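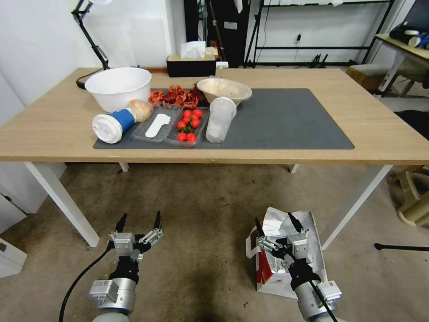
Lullville Packed Lunch Words

A word list and short guide to what people in Lullville call the food they take to work, school and the allotment. Collected by Zane Sepp. Last changed 2024-10-26.

What you get

The main file, words.csv, holds 1,406 entries. Each one is a word or phrase somebody used for a food, a meal, a container or the break in which the food gets eaten. There is a second file, places.csv, which ties each entry to one of 4 parts of town: Borard, Fudell, Laur and the old centre. I grew up in Fudell and thought I knew most of these. I did not! The Laur words alone kept me happy for a whole winter.

Columns in words.csv

id - a plain number, never reused
word - as the speaker said it, spelt the way they wanted it spelt
meaning - in everyday English, kept short
kind - food, meal, container, break or other
age_band - under 30, 30 to 60, over 60, or blank
place - matches the short codes in places.csv
note - anything extra, often the best bit

Please do read the notes. One woman in Borard gave me three words for the end slice of a loaf, depending on who in the family was going to get it, and all of that lives in the note column (the meaning column just says "crust").

How the words were gathered

I began in January with a paper form left at the library and the two bakeries. People filled in what they called the meal in the middle of the day, then anything else they fancied. Later I went round with a notebook and chatted, and the chats gave much richer answers. A person will write "lunch" on a form and then say "snap", "bait" and "me bits" in the next five minutes. 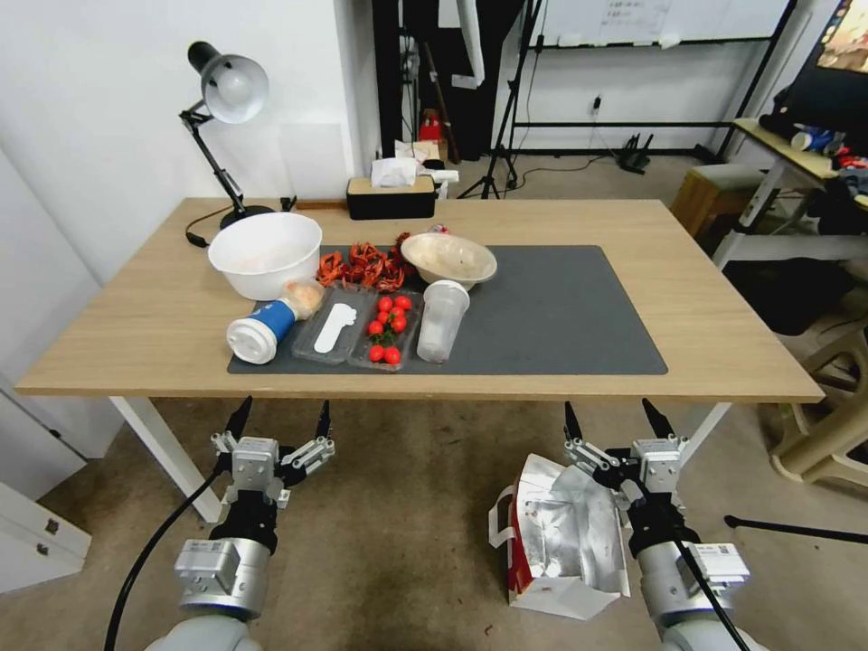

Spelling was left to the speaker wherever possible. Where two people spelt the same sounding word differently, both spellings are kept as separate entries and the note points from one to the other. If you want them merged, the script merge_spellings.py does it and writes a new file, so your original stays safe.

Known gaps

Under 30s are thin on the ground, especially in Laur. Night workers are hardly in here at all, and I would love to hear from them - what do you call a meal at three in the morning? The age band is blank for most of the paper forms as I forgot to put the question on. That is fixed on the new form.

A few words turn up in every part of town and a few belong to one street. Please don't draw a neat border between Borard and Fudell on the strength of this list. I tried, and my aunt's house ended up on the wrong side.

Using it

Free for anything, including teaching and print. A mention of the list by name is welcome. The file opens in any spreadsheet program; choose UTF-8 if it asks, or the accents will go funny.

Sending in words

Open an issue with the word, what it means and which part of town you heard it in. Rude ones are fine if they are about food. I add new entries in batches, and ids carry on from the last one used.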